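The Enwood Repair Hall will open its doors again in October, and if last season is any guide, you may want to get there early and bring a thermos, as the line for the sewing table tends to wander clear down the front steps and past the bike racks.

The hall, as longtime readers will remember, began as a single folding table in the back of the Turnstead library, where Cường Thái offered to look at broken lamps on his lunch break. One lamp became a toaster, the toaster became a whole shelf of radios, and before long the library very kindly (and, we suspect, with some relief) helped him find a room of his own. Last season visitors brought in 129 items, everything from a child's music box to a snow blower that had to be walked over from Adomaitis Street in a garden cart.

"People apologize when they hand things over," Thái said, clearing a spot on his bench for a waffle iron. "They say it's silly, it's only an old fan. But they carried it all the way here, so it can't be that silly to them."

This year the hall will be open 2 evenings a week instead of one, with the last item taken in at 8 p.m. so that everyone can get home at a decent hour. There will be 3 new tables: one for clocks and watches, one for zippers and hems, and one for what the sign-up sheet calls "things with cords." Small repairs remain free. If your item needs a part, you will be told the price first, and you are welcome to think it over and come back.
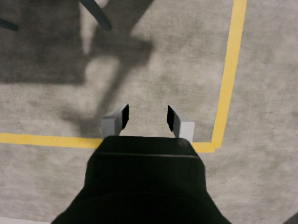
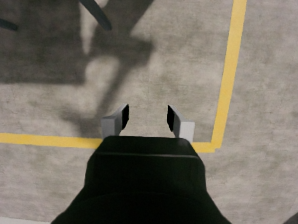 **Filed under: Community & Neighborhoods**

Folks who would like to learn to do the fixing themselves are in luck, too. Thái will teach a beginners' class on lamps and plugs, limited to 20 people, and the fee covers a small tool roll that you get to keep. He taught the same class last spring and tells us that two of his students now mend lamps for half their block, which pleases him enormously.

The Cellita Bakery next door has promised to stay open late on repair evenings, with soup and those lovely seeded rolls that sell out so quickly at the fall market. Anyone waiting on a repair can leave a name at the hall and go sit where it's warm, and somebody will come over and fetch them when their turn is up.

Sign-up sheets for the class are at the library's front desk and at the bakery counter. No appointment is needed for repairs, but please empty the crumbs out of your toaster before you bring it in. Large appliances, microwaves and anything that runs on gas can't be accepted.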